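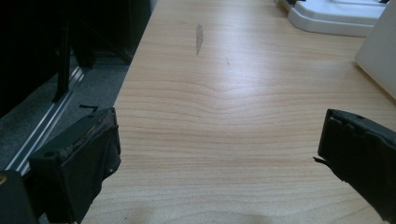
I bought the Gidamel desk in March to replace a folding table, and paid 411 pounds for it including delivery. It is sold as a plain desk for small rooms and that is a fair way to put it. The top is pale, with fine grain lines that run into a gentle wave in the middle. Light colours show marks, and there is a grey streak on mine, long and thin, that looks like a scuff or pencil. I have not tried anything stronger on it than a cloth. The finish reflects a fair bit of light, so I keep my lamp low.

Putting it together took 33 minutes with my neighbour Vibeke Baldursdóttir holding the legs. The instructions are clear apart from step four, where the drawing is upside down. One bolt was missing. I wrote to Oddsson, who sell it, and Lanying Xiao in their parts office posted a new one the same week.

It doesn't wobble when I type - my old table did.

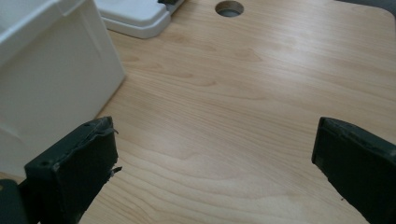 Is the cable hole big enough for a normal plug?
A standard three-pin plug goes through if you turn it sideways, but a chunky laptop adapter has to stay under the desk.

I would have liked a cover for the hole in the box. Oddsson sell one separately and I haven't bothered. The feet could also do with more adjustment, as my floor slopes slightly and I ended up using folded card under one of them.

Four out of five.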